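Sutia bench notebook, plate task
4 June 2025

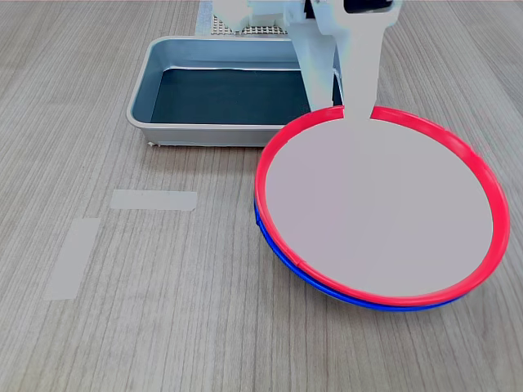 Cosgrove asked in the review thread whether we should be collecting stacked plates at all before the single-plate set is finished, given that the policy still hesitates on one rim. My answer was to split the day. Singles in the morning, stack of two after lunch, separate session tags so either can be dropped at training time.

Setup for the stack: red rim on top, blue rim underneath, offset so a little blue shows on one side. Metal tray behind, perforated plate behind that. Tape strips left on the table. Please don't peel them, the Sastdale sessions have them too and I want the background to match.

Task text: "pick up the top plate and put it in the tray." Success = top plate released in the tray, bottom plate still flat on the table. If the bottom plate shifts but stays flat, keep the episode and set the nudge flag.

Totals for the stack session: 49 kept, 11 discarded. Of the discards, 7 were double picks (both rims between the fingers), 3 were operator aborts, and one lost its wrist stream partway through.

Double picks nearly all come from descending too far before closing. The plate interior is pale and so is the finger, and on the teleop monitor the fingertip gets hard to judge against it. Tried bringing the monitor contrast up, small help. Approaching at the rim with a slight outward tilt helped more. Did not change camera exposure, as that would split the set.

Open question on the double picks: keep them as labeled failures or delete? Moved to the failures folder for now, not in the training manifest. The Cundance loader ignores that folder by default, but check the config before launching anything.

Offset direction needs more spread. I reset the stack by hand and drift toward the same placement every time. Next session, use the printed pose list and rotate the pair between episodes. Also swap the order (blue on top) for half the episodes, otherwise "top" and "red" mean the same thing to the model.

Gripper zero rechecked at end of day, no drift. Data synced, checksum ok.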